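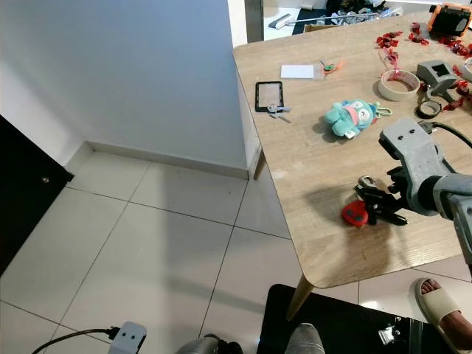

The Sorted House forum > Small spaces > Tables, desks and surfaces

Topic: The table that catches everything (show me yours!)

woolly_hat
Member
Posts: 90

Right, I've finally had a proper go at my dumping table and I'm so pleased with the idea behind it that I have to share. It's the Nikberg, the pale oak-coloured one with the rounded corners and tapered legs, and for months I've been fighting it. Everything that comes out of a pocket or a bag lands there. Keys, tape, plush keyrings, all the little red bits, the lot. Every night I put it all away and every morning it was back.

So I've stopped fighting! The new rule is that it can all live on the table but it has to live in the same area each time. Tape towards the back. Flat black things and the white card over by the left edge. Soft things in the middle. I LOVE it. I can put my hand on the masking tape without looking, and I've been wrapping parcels all December like a woman possessed.

Anyone else do zones instead of boxes?

plumduff
Member

Zones, yes! I do this on the kitchen worktop and my other half thinks I'm mad. What's the teal fellow with the pink face? Mine has one very like it and it goes on the school bag.

woolly_hat
Member
Posts: 90

He's a keyring, he's got a clip on one end. No idea what he's meant to be. An owl? A bear? He's staying in the middle whatever he is.
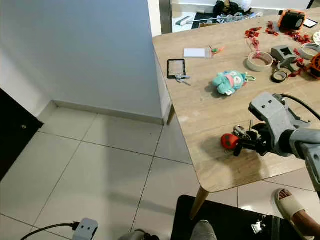

Posted by: tin_of_buttons
Location: Gerenau
Posts: 3,213

I'm going to be the grump here, sorry woolly_hat, because I do think it's a gorgeous table and I'd have it in my house tomorrow. But keys on a table are keys on the floor sooner or later. I lost 2 sets that way in our old flat and one of them was down behind the skirting for a year.

The red ladybird is a brilliant choice, mind you. Small, soft, bright, you'd spot it from the far end of the room. Plain silver keys on a pale top just vanish. If you're going to keep them out in the open then every set wants something daft and red hanging off it. I still say hooks though! We've got the Jinitz rail by the front door, the short one with 3 pegs, and it's the best bit of wood I ever screwed to a wall.

plumduff
Member

Hooks only work if you walk past them with a free hand. I come in with shopping and the dog lead and a child. A table I can drop things on. A peg, never.

tin_of_buttons
Posts: 3,213

Then get a bowl! The Pal bowl is lovely and it's heavy enough not to skid about.

woolly_hat
Member
Posts: 90

I tried a bowl. Everything goes in the bowl and then you're digging through sweets and string for a door key. What I like about the zones is that nothing is on top of anything else. Well, almost nothing. And there's such a nice bit of clear wood at the front corner, I've come to think of that as the landing strip. Keys come in over the corner, keys go out over the corner.

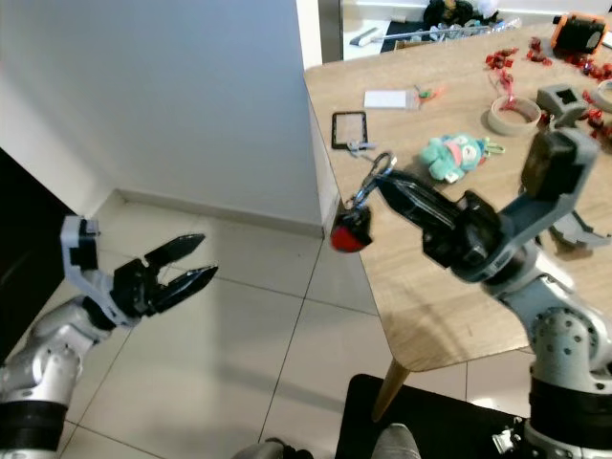
The back of it is where I fall down, I'll admit. The red bits have no zone at all, they just spread, and they get in among the tapes. I keep meaning to give them a jar. A jam jar would do it, with the lid off so I can see the colour, they look so cheerful all together.

And the masking tape always ends up with something red trailing from it. I quite like that too, but it does mean I pull the ribbon along whenever I reach for the tape.

kettle_on_again
New member

Hello all, first post! Been reading for ages. Agree with plumduff about the free hand. Agree with tin_of_buttons about the ladybird.

Can I ask about the floor? Big pale tiles with darker lines between, we've got the same sort going in next month and I can't decide on the grout. My sister says dark grout every time, my mum says it looks like graph paper.

woolly_hat
Member
Posts: 90

Welcome!! Dark grout, go for it. I was nervous too and now I'd never have white. It looks crisp, it doesn't show the muck and it gives you something to line the furniture up with (or not, my table is on the slant and I like it on the slant).

plumduff
Member

Graph paper has me giggling. But your mum has a point in a small room, kettle. We went for a grout one shade off the tile and you hardly see it. Restful! It does need a scrub with a toothbrush every so often.

tin_of_buttons
Posts: 3,213

Look at it with the lights low before you choose. Colours go very odd after teatime and the lines are often all that's left.

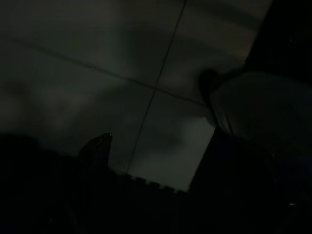 Seams crossing in dim light.

kettle_on_again
New member

Oh, that is useful. Rather moody, I like it! Going to put two sample tiles down in the hall tonight with the lamp off and make everyone come and look.

woolly_hat
Member
Posts: 90

Report back please. I'm off to rinse out a jam jar.

tin_of_buttons
Posts: 3,213

And price up a hook rail while you're at it.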